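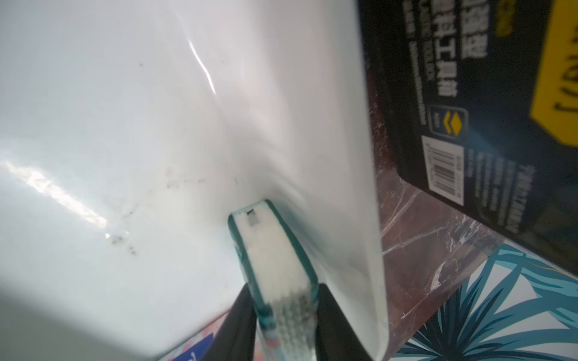 The Stöcker 378 is a petrol engine, an inline six, built at Oltdale for the Avport range of saloons and estates. It was sold as an all-new design. Much of that claim depends on what is meant by new, as the bore spacing, the crankcase width and the position of the engine mounts are the same as those of the older Stöcker 456, and several service parts fit both.

Name

The maker has given more than one account of the number. Early sales literature treated it as an internal project code. A later owner's handbook said it referred to the torque of the first test engines, without giving a unit. Neither version is backed by drawings or test sheets that have been made public. The number does not match the capacity, the power output or the weight of any production engine.

Design

The block is cast iron and the cylinder head is aluminium, with two overhead camshafts driven by a chain at the rear. Putting the chain at the gearbox end shortened the front of the engine and was described in the press material as a packaging advance. It also means that the gearbox has to come out before the chain can be reached, a point the same material left out.

Fuel is injected into the inlet ports. A direct injection version was announced twice and never offered for sale. The inlet manifold has two sets of runners, with a flap that opens the shorter set at higher engine speeds. The maker said the flap gave stronger pulling power throughout the range. Printed power curves from the period show a gain near the top and very little elsewhere, and the curves themselves carry no note of how they were measured.

The oil pump is driven directly from the nose of the crankshaft. Oil passes through a cooler built into the filter housing, which is made of plastic on all but the first engines. The change from metal was put down to weight saving. No figure for the weight saved has been found.

Versions

The engine was offered in 3 states of tune.

The base version had a single exhaust manifold and a lower compression ratio, and was intended for regular grade fuel.

The middle version, fitted to most cars, had the twin-runner inlet and a revised camshaft on the exhaust side.

The top version was badged Surnex and was sold as a performance model. It had a freer exhaust, a different engine map and a red cam cover. It has often been written that the Surnex also had forged pistons. The parts catalogue lists the same piston for the middle and top versions, under the same number, and no forged piston appears anywhere in it. The claim seems to have started in a magazine road test and been copied from there.

Performance claims

The maker stated that the Surnex produced over 70 horsepower more than the base engine. Independent rolling road results put the gap lower, though these results vary widely and most come from cars of unknown history. Rolling road figures are also taken at the wheels and then corrected, and the correction is seldom explained. The stated figure should be read as a claim by the seller, and the lower ones as rough guides.

Fuel economy was said to be better than that of the 456. The comparison used a car with a taller final drive and narrower tyres, so it says little about the engine.

Reliability

The 378 has a good name among owners, mostly earned by the bottom end. Crankshaft and main bearing failures are rarely reported. Less is said about the chain tensioner, the filter housing and the inlet flap, all of which were revised during production. The maker called these running improvements and did not recall any cars.

Stories of engines covering very high mileages without being opened are common in club newsletters. Few come with service records, and some appear in more than one newsletter attached to different cars.

Use in other vehicles

A marine version was shown but does not appear to have been delivered to any customer. Converted engines have been fitted to light vans and a number of kit cars, usually the middle version, as its wiring is the simplest to separate from the car. The rear chain cover fouls the bulkhead in some of these, and the usual remedy is to cut the bulkhead.

See also

Stöcker 456
Avport estate
Timing chain
Variable length intake manifold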